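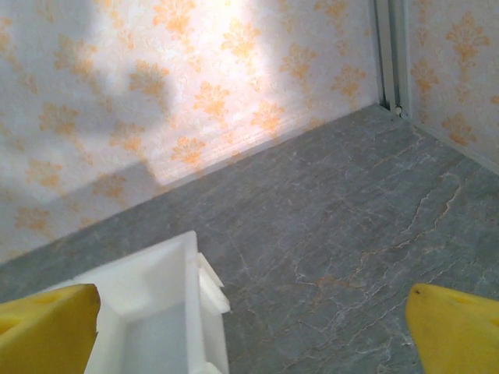
So are you training your own replacement, then? Came in under my last post, and I said I'd do a proper reply when I'd had some tea. I've had the tea. Thread.

I work for Tivura, we do changeovers and clear-ups in furnished lets. Guests go, we go in, next lot arrive. We've had a Hosent with us since September and its job, for now, is picking things up off floors. White plastic tray, yellow fingers, marble-look floor. That's my working day at the moment!

People hear "robot" and picture it doing the whole flat. It does floors. More exactly it does things ON floors. It goes along, finds an object, gets its fingers either side, lifts, and puts it in whichever tub Tang says. (Tang is the app. It's on all our phones now. I have Opinions about Tang and I'll get to them.)

Before Hosent, the pick-up was mine. I reckon bending is the bit of this job that finishes people. Pens, chargers, toy bits, lids, the plastic insides of packaging. I've been doing it for nine years and my knees could tell you every skirting board in the Ferkisico building.

So that's the first change and I won't pretend it's small. I go home less sore. I went for a walk after work the other week, on purpose, for fun. Unheard of.

Second change: I'm slower in the mornings. No one warned us about that. You have to go round first and check for anything it shouldn't be handling -- glass, medicine, anything wet -- then set it off, then start your own end. It's 15 minutes before I've so much as stripped a bed.

Management have that down as "set-up". I have it down as work. We've had words about this and it's now on the timesheet, which I'm quite proud of.

Third change is the trays. Anything open and hollow is a pain for it. A box you can grab. A tray with thin sides, do you take it across the whole width, or by one wall, or by the sticky-out bit at the side? You or I wouldn't think about it for a second. You'd hook a finger in and be off.

What we do is, when it can't settle on a grip, Tang pings whoever's nearest and you show it. You choose where the fingers should go on your phone and it tries that. So yes, dear replier, I am teaching it. I spent a chunk of this morning teaching it about trays.

Do I get paid extra for the teaching? I did not. I do now, a bit. It came in after several of us stopped answering the pings on the same morning. Wasn't organised, we were all just busy. (It was slightly organised.)

Right, Tang. It pings in the middle of everything. I'll be up a stepladder doing a curtain rail and my pocket goes off because there's a coat hanger it doesn't like the look of in the next room. You get 60 seconds and then it marks the object as "skipped" and, until recently, put YOUR name next to the skip.

That name thing caused more upset than the robot ever did. I don't mind the machine one bit. I minded a list on the office wall that made it look as if I'd ignored a coat hanger out of spite. The names have gone now. The list is still up, but it goes by flat number.

If you're getting one of these at your place, ask what it writes down before you ask what it can lift. I wish we had. All our questions on day one were about whether it would run us over.

Somebody else asked whether it copes with the decor, because some of our lets are, shall we say, lively. Orange patterned wallpaper, big veiny floors, the lot. I can only tell you what I've noticed, I'm a cleaner! The wallpaper doesn't seem to bother it. I do draw the curtains a bit if there's strong sun coming in, but that's a habit I picked up from the day crew and I couldn't swear it makes a difference.

Hours, because that's what you all really want to know. Mine haven't been cut. Tivura took on more flats instead, so I'm doing the same hours spread over more doors. Good if you're worried about your rent. Less good if you liked having time to do a room nicely.

And I did like that. There was a bit at the end, when the floor was clear, where I'd stand and look round and spot the things a checklist doesn't have. A cushion the wrong way up. A dead bulb. I get less of that now as I'm already thinking about the next place and whether it's charged.

The other thing I miss is daft. We used to do the big flats in pairs, one picking up and one following with the hoover, and you'd natter the whole way round. Now it's one of us and Hosent. It's not a talker. I've started putting the radio on.

I have raised the pairs thing. Answer so far is that we can double up on anything with stairs, as someone has to carry the robot up them. So I'm now very keen on flats with stairs, which I never thought I'd type.

Does it do a good job? On solid, chunky stuff, yes, better than me at the end of a shift. Flat things, no. Receipts, hair grips, a playing card, it'll have go after go. I pick those up myself on the way past and don't tell the app.

Someone at the office said we'd put 500 objects through it as a team and there was cake. Decent cake. I'd have taken the pairs back over the cake, but I had two slices so I can't be too high and mighty.

Anyway, replacement. I don't know. It can't make a bed, it can't do a bathroom, and it can't ring a guest to say we've found their passport down the back of the sofa. It might learn some of that. If it does, I'd like it to be us who are asked how the job's done, and paid for the asking, and I'd like that written down somewhere before the next machine turns up.

Off to bed, early start, I've got three flats and one of them has STAIRS. Will answer replies at lunch if my phone isn't busy asking me about coat hangers.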